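Fenlow Wipe-Clean Table Covering, by the Meter

Item group: Table linens / coated cloth
Maker: Bramix
Sold by: Seketti Home Supply

Fenlow is a coated cotton table covering for kitchens, canteens and covered porches. The base is a plain-weave cotton printed on one side and finished with a matte acrylic coat. It drapes more like cloth than vinyl sheet does and can be cut with ordinary scissors. Cut edges do not need hemming for household use, although an unhemmed edge will show some fuzz after repeated washing.

The cloth is sold from the roll in full meters. Orders of 2 meters or more are supplied as one piece unless you ask for separate cuts. The longest single piece we can supply is 16 meters. Pieces are rolled on a cardboard core for shipping; folded shipping costs less but leaves creases that take several days to drop out.

Measuring

Measure the table top, not the old cloth. Add the overhang twice, once for each end. For a dining table the usual overhang is between 9 and 16 centimeters. More than that tends to catch on chair arms. For round tables, order a square piece with sides equal to the diameter plus both overhangs, then trim it on the table with the cloth weighted down.

Large repeating prints should be centered before cutting. Fold the piece in half lengthwise, mark the fold at both ends with chalk on the uncoated side, and line the marks up with the middle of the table. 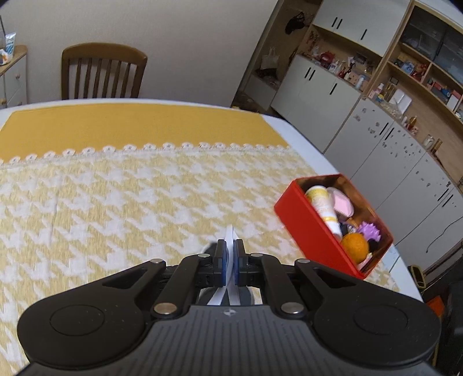 Trims are sewn on to order. The sewing line is kept to the outer edge of the trim so that the coating is pierced only once. Pierced coating lets water through to the base cloth, and a trim placed across the eating area will need blotting after spills. If this matters, choose an edge trim or a plain piece.

Care

Wipe with a damp cloth and dish soap. Machine wash at 40 °C on a gentle cycle, no spin. Do not bleach, tumble dry or dry clean. Iron on the uncoated side only, low setting, no steam. Lace and other openwork trims should be pulled flat by hand while damp. Turmeric, beet juice and ballpoint ink will stain if left overnight.

Hot pans must not be set directly on the coating. Use a trivet.

Fitting accessories

Enache spring clips fit table tops up to 40 millimeters thick. They are sold in packs and are recommended for outdoor tables. A felt underlay is also available and should be cut slightly smaller than the table top.

Samples and returns

Print samples are free — one per design. Color varies a little between print runs, so order all pieces for one room together. Cut lengths cannot be returned unless faulty. Trim and hem orders are handled by Dace Vaher in the workroom; please give finished dimensions in centimeters.

Page revised November 4, 2022. Next price review: April.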